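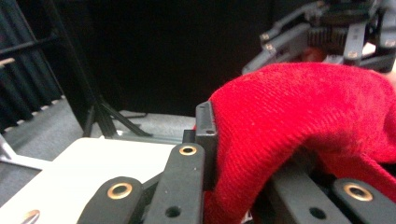
Red cloth, diagonal weave.

The Weight Allowance

The ferry company at Findidbridge allowed each household 200 pounds. Anything over that was charged by the pound at the Durngate rate, payable before loading.

I was the clerk who ran the scale. The procedure took up one page. Goods went on the plate, the beam was leveled, the figure was entered in the left column and read aloud. If the household disputed the figure, the goods were weighed once more and the second figure stood.

By August the reservoir had reached the lower road, and the company put on a second boat, the Zapata. Her hold was rated for 4,000 pounds. We loaded her to 3,000, the landing at Jirnach being shallow at that time of year.

The last household on the list was one woman. She brought a stove, a bed frame, two crates of jars and a bundle tied in red cloth. The stove and bed frame went on first, then the crates. With the bundle on top, the beam settled at 204.

She asked what the bundle weighed alone. I took everything else off and read it: four pounds. She untied it. Inside was soil, dark and sifted, with no stones in it. She asked which column soil went in. The sheet had lines for furniture, tools, food and livestock. I said it could go under food if it was meant for planting. She said it was from the churchyard.

I checked the page again. Burials had been moved in the spring under a separate contract, 121 of them, and the contract was closed.

She put on her coat, filled both pockets from the cloth and handed the cloth back to me empty. Passengers were not weighed – the page was clear on that. I entered 200 in the left column and read it aloud. She did not dispute the figure.

The Zapata left at ten past four. I folded the cloth and put it in the drawer with the small weights.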